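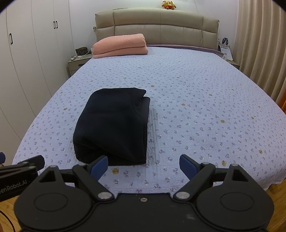

Most adults in Varnley say they would like to take part in local science, but few have been asked, according to a household survey released 4/27/22 by the Mincombe Science Network. The survey reached 326 households and asked where people read, watch and talk about science when they are at home. Bedrooms came up more often than the survey team had planned for. A room with a quilted floral bedspread and a plush bear on top of the headboard is as likely a place to read about tides or vaccines as a study or a library, and the Network wants its programs to fit in there.

The findings will shape Science at Home, a new program that opens to Varnley residents in January. The Network will lend kits to up to 300 households in the first round. Each kit has a notebook, a rain gauge, a light meter and a set of printed instructions. Families keep the kit for eight weeks and send in their readings by mail or online.

Key findings of the survey include:

65 percent of adults said they had looked up a science question in the past month.

Parents of children under 10 were the group most likely to say they wanted to take part in a project.

Cost and travel were the main reasons people gave for not going to science events.

Most people who had joined a project before said they never heard what happened to the results.

"That last one is on us," said Consuelo Arriaga, director of the Mincombe Science Network. "People gave up their evenings to record rainfall and we sent them a form letter. Every household in the new program will get its own results back, with a plain account of what the readings were used for."
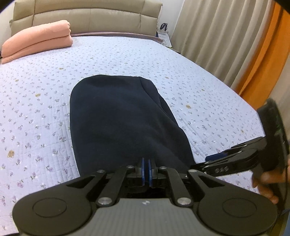

Bedroom with quilted floral bedspread and padded headboard.

The survey was designed by Baoshan Fu and Morven Kerr, who also ran the Network's earlier river survey. Questions were mailed on paper and offered by phone in the evening. Kerr said the phone option brought in older residents who had not answered in past years.

"We kept it to two pages," Kerr said. "The river survey was nine pages and we paid for that in replies."

Readings from the kits will go into a public data set kept by the Delorme Institute, where Bastien Marchal leads the local climate group. Marchal said the group has good records for the harbor and the airfield but very little for the streets between them. Household addresses will be removed before any data is shared.

Funding for the kits comes from Grilline, a Varnley maker of measuring equipment, and from the Network's own members. Grilline will also check the light meters between loans. The company has no role in choosing households or in reporting results.

Three public meetings will be held before sign-up opens - two in Varnley and one in Mincombe. Times will be posted at branch libraries and on the Network's website. Renters and people in shared housing can apply, and no science background is needed. The full survey report is free and can be requested in print.

Media contact: Hugo Courtois, Mincombe Science Network, press office, extension 355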